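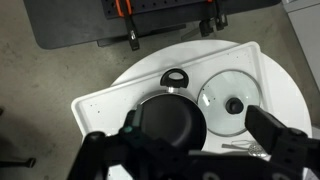 Speaker notes: Small kitchens, second talk
Pots, lids and where to set them down
Howard Hulme, Noltine community kitchen series

Slide 1. Title
Wait for people to sit. Say my name and that the handout is on the chair by the door. Talk runs 50 minutes with questions at the end. If you can't hear me, put a hand up.

Last time was knives and boards. Today is the stuff that takes up the most room and gets the least thought, which for most of us is the pots.

Slide 2. Where this comes from
I ran the teaching kitchen at Punwood for nine years. Small room, two burners per bench, no drawers worth the name. Everyone who came through had a kitchen at home about as bad. Salamatu Atinga taught the evening group and we kept a notebook of what went wrong. Spills, burns, lost lids. Most of the entries were about putting something down in the wrong place.

Read two entries out loud:
"Lid on the edge of the sink, slid in, dirty water all over it."
"Spoon across the top of the pot, handle too hot to pick up."

Slide 3. The tray
Main idea of the talk. Give the pot, the lid and the tool one tray and keep all three on it. A plain plastic tray with a raised rim does the job. The rim matters. Drips from the lid stay on the tray and the table stays clean.

Size: big enough that the lid can lie flat next to the pot without hanging over. Bring your biggest lid to the store. People laugh at this and then they do it.

Plastic is for setting up and for after the pot has cooled. A pot straight off the burner goes on a trivet or a cold burner. Say this twice. Somebody at Punwood melted a tray in the first week.

Trays get marked. Specks and smudges are normal on a tray that gets used. Wipe it, wash it at the end of the day, leave it to dry standing up.

Slide 4. Which pot
One pot with a nonstick inside and a lid that fits will cover most of what a one or two person household cooks. Rice, soup, beans, pasta, reheating.

Loop handles versus one long handle. Loop handles take less shelf space and don't stick out over the edge of the stove. You need both hands and two dry cloths. A long handle is easier if your grip is weak on one side, but turn it inward while you cook.

Check where the handle joins the pot. If there is a metal piece between the handle and the rim, that piece gets hot even when the plastic doesn't. Keep your fingers back from it. Check the screws too if it has them. Kulap Mahawong found four loose handles in one afternoon at her center.

Slide 5. Lids
Glass lid: you can see what's going on without lifting it. It's heavier than a thin metal one and it can break, so don't run cold water on it while it's hot.

How to put it down. Two ways, and I'll demonstrate both.
Knob up, rim down on the tray. Steady, easy to grab again. Water runs off the underside onto the tray.
Knob down, rim up. Holds the water inside, but it rocks. I don't like it for classes.

When you lift the lid, tip the far side up first so the steam goes away from your face.

Pause here. Ask who has a lid at home with no pot. There are always a few hands. Suggest they match everything up when they get home and give away what's left.

Slide 6. The tool
A metal skimmer or any long-handled tool with holes in the head lifts food out and leaves the liquid behind. Dumplings, eggs, vegetables.

Metal on a nonstick inside will scratch it if you scrape. Lift with metal, stir with wood or silicone. If you only own the metal one, go slowly and keep it off the bottom.

Lay it flat on the tray with the handle pointing the way you'll reach for it. Left-handed people should set up the whole tray the other way around. Pádraig Ó Gríofa pointed that out after my first talk, and he was right.

Slide 7. The table
If counter space is the problem, a small round table beside the stove works well. No corners to catch your hip on. Put the tray far enough in that no part of it hangs over the curve. A square-cornered tray on a round table runs out of table sooner than you expect.

Keep the floor clear between table and stove. Mats, bags, cords, all of it out of the way before you light the burner.

Slide 8. Try it
Pairs, five minutes. Each pair gets a tray, a pot, a lid and a spoon. Set up, swap sides, set up again. Iason Giannakopoulos will go around the left half of the room and I'll take the right. Cold pots only.

Ask afterward: what did you have to move? Take three answers, no more, or we run over.

Slide 9. Questions
Likely ones:
Can I stack the lid upside down on the pot in the cupboard? Yes, with a cloth between.
Is a bamboo tray all right? Fine if it has a rim and you dry it.
Do I need a new pot? If the inside is flaking, yes.

Next talk is in April, on shelves. Collect the trays and count the lids back into the box.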